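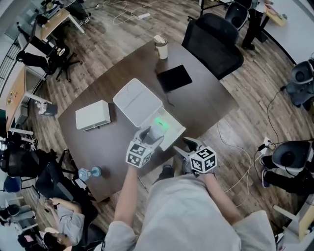

Peiyu Lu, club secretary

**Bernness Robotics Club, Monday mtg, 4:15**

Minutes from last time ok, no changes.

**Hand gripper task (open white box)**
- 41 usable runs so far, goal is 115 by end of April
- Qiuyue: go slower near the lid, keep both marker cubes in view. Last batch had the left one hidden alot
- box stays on the oval table, lid open before each run
- argued over closed-lid starts — tabled till next week

**Money**
900 left. Finger pads from Biltetti approved, 3 sets. Peiyu to order.

**Mulcahy meet**
Need a driver. Form still not in, Qiuyue will send it tonite.

**Other**
Cables on floor — tape them down. Room key goes back to Drelbridge office after, not in the drawer.

Ended 5:05. Next mtg same time.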